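# Duverano bed-making recordings: README

Status: working copy, last tidied in July. Read this before you quote anything from it.

## What is in here

Duverano is a set of 300 recordings of a two-armed robot making beds. It was put together for Mundus, which runs serviced flats in Predonitz and wants to know whether part of the room attendants' round can be handed to a machine. Öztürkmen supplied the robot and wrote the first version of this card. I have rewritten most of it, as the first version read like a brochure.

Each recording has a head view and a wrist view, plus a text file saying what the arms were meant to do. The tasks are straightening the duvet, laying the runner and setting out pillows.

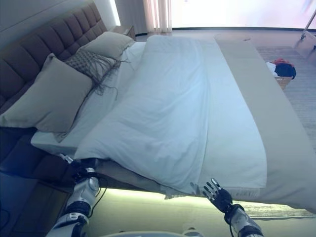
An attendant at Mundus does the bed as one small part of a room. She also checks for stains, finds the earring, notices the dripping tap and decides whether the guest wants the window shut. None of that is labelled, so no model trained on Duverano will know about it. Please don't write "housekeeping" in your paper when you mean "duvet".

## Known gaps

- 9 recordings have no wrist view.
- Start and stop times were marked by hand, by 2 people who did not always agree.
- There is no measure of how long a person takes over the same bed. I asked for one. Without it, any claim about time saved is a guess.
- Stripping beds and changing covers are not included. Attendants say those are the jobs that hurt their backs.

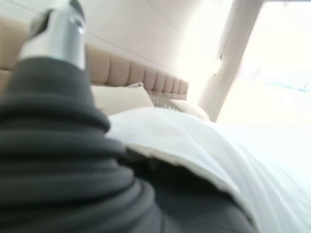
The last gap bothers me most. The staff were told the robot would take the heavy work, and what we recorded is the light work. If the trial goes ahead as planned, attendants will have about 400 flats a week on the rota with the easiest part of each one taken out, and the same hours to do the rest. Mundus says no posts will go. It has not put that in writing.

## Use

Fine for research on handling cloth. Not fine as evidence for staffing levels, shift lengths or pay. If you report a success rate, say what counted as success and who judged it.

## Comments

**linen_cupboard**
I do this job. Corners and lifting are what wear you out, smoothing the top takes me no time at all. Glad someone wrote it down.

**pkt44**
Bit harsh on Öztürkmen? You have to start with something simple.

**foldstate**
Are the 9 without wrist view listed anywhere? My loader falls over on them.

**README author**
@foldstate they're in missing.txt, top folder. @pkt44 start simple by all means, but then say so to the staff.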